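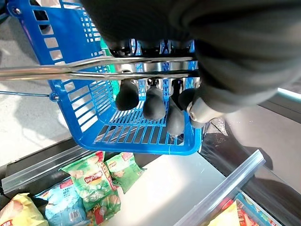

Daltby Sports Media: does the rights story hold up?
Project report, Arnel Sison

My question was whether a change in an analyst's price target tells us much about a sports media company. I picked Daltby, which owns the Gelwood indoor racing league and sells the broadcasts to Samonte, a streaming service.

In August the target went from 50 to 65. The stock followed the same afternoon. The note behind it rests on one assumption, that Samonte will pay 28 percent more when the deal is renewed. I looked for a second bidder who might push the price up and could not find one. The note does not name one either.

Attendance is supposed to back this up. The Gullthorpe round sold 1,360 seats, and the company calls that a record. It is a record for Gullthorpe, where the hall was made bigger over the winter. Viewing numbers would be far more useful, but Daltby does not publish them.

I built a simple model with the renewal fee left flat. Most of the gain in the target went away. My model leaves out merchandise and ticket sales, so it is probably too harsh, and I had trouble deciding how to treat the company's debt.

My tutor asked if I would sell the stock. I would want to see the signed contract first.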